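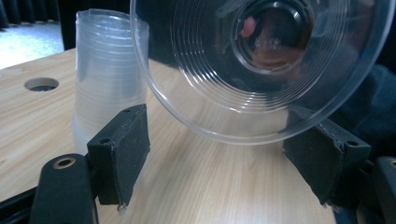 Visit report: Sulemana manipulation lab, Friday

The morning session covered perception of transparent objects. Depth returns on clear plastic are mostly holes, so the Kuroden stack drops them and estimates rim pose from the wrist views alone. The policy predicts 8 actions per inference and executes 2 before replanning.
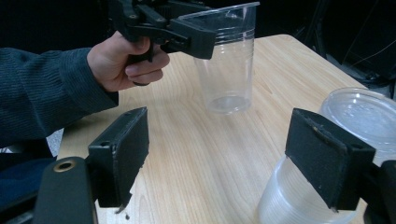 Time alignment between the left and right streams is handled by Brumex, which resamples both to one clock and rejects any episode with a gap. The current cup set holds up to 1200 episodes. Gripper width is logged as a separate channel.

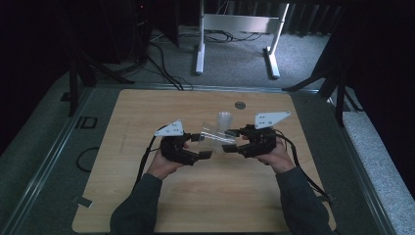 Open points

Nested cups still merge into one detection. Fundham wants the replay viewer to show both wrist streams side by side; ticket 13 covers it.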